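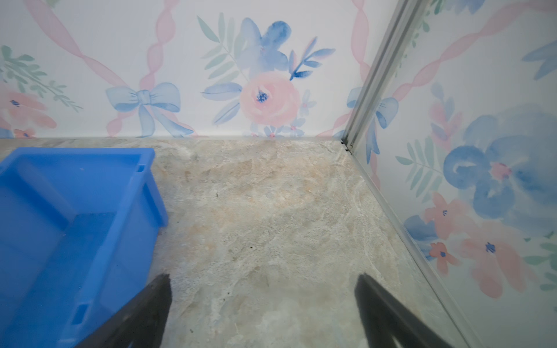
The blue bin, and the roses Nuala swore by.

Nuala Brennan said the wallpaper hid damp. Éabha doubted it. Roses, bows, ribbon up to the corner, and 300 euro gone on it.

"And the bin?"

"For your mother's tools. One bin, and the floor stays clear."

Éabha looked at the specks on the marbled floor. Her mother had owned 12 toolboxes and never once found a screwdriver.
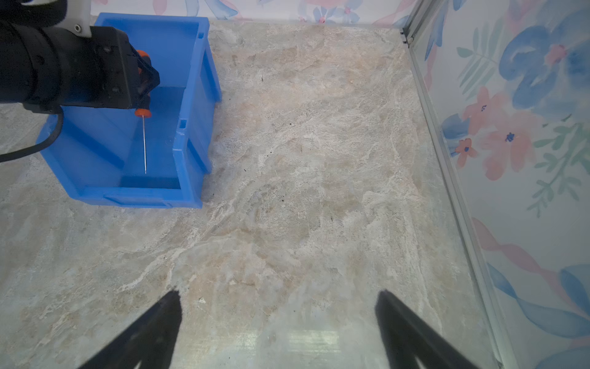
Orange handle, metal point, blue bin.

"It'll be full by October," she said.

Nuala went to put the kettle on.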